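Looking After an Oiled or Waxed Table Top

Most damage to a wooden table top comes from four sources: standing water, heat, grit and the wrong cleaner. The notes below cover routine cleaning, ring removal and re-oiling. They apply to oiled and waxed surfaces. Lacquered tops need less work and should not be oiled, as the oil sits on the film and stays sticky.

Find out which finish you have

Put a drop of water on an area that gets regular use. On a sound lacquer the drop stands up and leaves no trace after ten minutes. On an oiled surface in good condition it also beads, but flattens slowly. If the drop soaks in and leaves a dark spot, the oil is worn out and the top is due for treatment.

For wax, rub a hidden patch under the rim with a white cloth and a little mineral spirits. A yellow or brown smear on the cloth means wax. Wax must come off before oil goes on.

Daily cleaning

Use a cloth wrung out until it no longer drips. Wipe with the grain and dry straight away with a second cloth. Dish soap is acceptable for grease at one teaspoon to a quart of lukewarm water, but it strips oil slowly if used every day. Avoid glass cleaner, ammonia, vinegar and scouring powder. Microfiber is fine on lacquer. On a soft wax finish it tends to leave dull tracks, so use cotton.

Crumbs and sand should be brushed off before wiping. A wet cloth full of grit works like sandpaper.

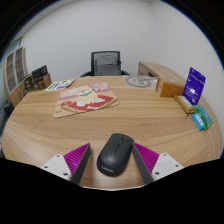
A table that doubles as a desk wears unevenly. The strip where the forearms rest loses its oil first, from skin contact and friction, and will look gray and dry while the middle is still in good order. Treat that strip on its own between full coats. Felt or a thin mat helps, but lift it once a week. Wood that is covered all year keeps its original color while the rest changes in the light, and the outline can take months to even out.

Rings and marks

White rings are moisture or heat trapped in the finish. Dark rings are water that has reached the wood, often with iron from a can or a pot base.

White rings on wax: rub lightly with a cotton cloth and a little fresh wax, with the grain, and buff. If the ring remains, use 0000 steel wool with wax and very light pressure. Do not use steel wool on oak that is going to be wetted afterward. Broken fibers left in the pores rust and turn the wood black. A white synthetic pad does the same job without that risk.

Dark rings: these need oxalic acid, sold as wood bleach. Strip the finish from the whole top first, or the treated patch will show as a pale island. Wear gloves and eye protection, follow the label, rinse well and let the wood dry for two days.

Dents: if the fibers are crushed but not cut, lay a damp cotton cloth over the dent and touch it with the tip of a hot iron for a few seconds. Repeat up to three times. The grain will stand up afterward and needs a light sanding.

Re-oiling

1. Clean the top with soap and water and leave it overnight.
2. Sand with the grain, 120 grit for worn areas and 180 for the whole surface. Do not go finer than 240, as the pores close and take up less oil.
3. Vacuum, then wipe with a cloth barely dampened with mineral spirits. Allow it to evaporate.
4. Apply a thin coat of hardening oil with a lint-free cloth. Leave for the time on the can, usually 12 to 15 minutes.
5. Wipe off everything that has not soaked in. Oil left on the surface turns tacky and collects dust.
6. Apply a second coat the next day. Keep water off the table for a week.

Give the underside one coat too. A top sealed on one face only takes up moisture unevenly and may cup. Round tops with a thin rim show this early, usually as a slight rock at one leg.

Oily rags can catch fire on their own as they dry. Spread them flat outdoors on a non-burning surface, or put them in a metal can filled with water and close the lid. Never leave them in a heap – that includes the trash bag.

How often

An oiled dining table in daily use needs one coat every six months. A side table can go two years. March is a good time if the heating has been on all winter, as the wood is at its driest. Waxed tops can be buffed monthly and rewaxed when buffing no longer brings up a shine.

Reader's note

Dirk Verhoeven of Trisstead asks whether cooking oil can be used in place of furniture oil. It should not be. Olive and sunflower oil do not harden fully, and both turn rancid in the pores. Boiled linseed or a ready-mixed hardwax oil will do.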